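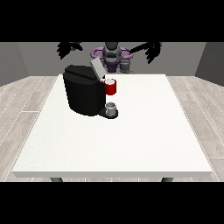

The coffee task at reset, with the lid open and both arms up.

Filed under: Short Stories / Workplaces

The Warlow Batch

The order from Warlow was for 300 clean episodes of the coffee task. An episode was clean if it began with the arms raised, ended with the lid shut, and did nothing in between that a person would be ashamed to do in somebody else's kitchen. The last condition was not in the contract. Delphine Thibodeaux had added it to her own notes in June and had kept to it.

She worked on the upper floor of the Mahmoud building in Brulton, in a room with two rigs and one window. A rig was a chair, a headset and a pair of hand controllers hung on springs. When she moved her hands, the arms in the simulator moved theirs. The simulator wrote down every joint angle, every contact and the state of the lid, and at the end of the episode it asked her to press one pedal for keep or another for discard.

The second rig had been Brotdale's. He had moved to the night shift in the spring, and they now knew each other only by their files.

The lid was the hard part. It was hinged at the back and stood tilted away from the operator, and the solver that worked out contacts did not like thin things. If the fingers came down on the edge too fast, they passed into it and were thrown out again on the next step. The lid would then shut with a great deal of force, or the mug would leave the machine and be found on the floor. Delphine brought the left gripper in low, stopped short of the lid, and pushed with the backs of the fingers. It took longer. She had a good keep rate.

The stop was the trouble.

It came up in the first training report. The model had been trained on her episodes and Brotdale's together, and in tests it would reach for the lid, stop short of it, and stay there. Sometimes it stayed until the clock ran out. The engineers had marked these runs "stall, cause unknown" and asked both operators to look through their own data.

She looked. In nearly every episode her hand went still before the push. She had thought of it as a moment. On the plot it was a flat line, long enough to fill the whole window the model was given to look at. Inside that window the arm had been still, it was still, and it was going to be still. A model shown that picture often enough had good grounds for staying where it was.

She opened Brotdale's files to compare, and expected to find his hand going straight in.

His hand stopped too. It stopped a little higher than hers and further to the right, over the mug, and the line was every bit as flat. She played one through the headset, sitting in her own chair with her hands in her lap, and watched the arms go up to their start position and the left one come down. It hung above the mug. Then it moved across to the lid and pushed with the backs of the fingers.

She played another. After that she went back to the oldest files with his name on them, from before she was hired. In those he pinched the lid from the top, badly, and discarded most of what he did. The push appeared in June, the week after her first batch went on the shared drive.

There was no rule against watching another operator's episodes. It was how she had learned the reset keys. She had not known that anyone did it with hers.

The fix was simple enough. A script could cut the still parts, and the engineers had one. It removed any run of steps in which no joint moved more than a set amount, and joined the ends. She tried it on one of her own episodes and played the result. The arm came down and pushed in a single movement, without slowing. The lid shut. The small cup stayed on the drip tray. She tried it on one of his and it looked the same as hers. With the pauses gone, she could not have said which file was whose.

She ran the script on the whole set, which stood at 395 with the two operators counted together, and sorted what came out. Some episodes failed on replay, because the cut had taken out steps that the solver needed to let the lid settle. Those she put aside. The rest made up the order with a few over. She wrote the batch note in the usual form.

"November 7, 2021. Coffee task, lid shut. Still steps removed by script. Stalls in testing were caused by operator pauses before contact. Both operators pause. New episodes to be recorded without stopping."

She read it again and took out the word "operator", then put it back.

The originals were meant to be deleted once a cut batch had passed its checks, as storage was charged to the project. She moved them to her own folder, with his in a folder inside it, and set the size against her allowance.

There was time left on the shift for one more. She put the headset on and pressed reset. The arms rose and spread, the lid tilted open, and the mug and the cup went back to their places. She brought the left hand in low and did not stop. The fingers met the lid too early and went through it, and the mug left the machine.

She pressed discard, then reset. Before she took hold of the controllers again she added a line to the note for the night shift, asking where he put his eyes when he was over the mug.

Contact the editors | © 2021, all rights remain with the authors | Back to top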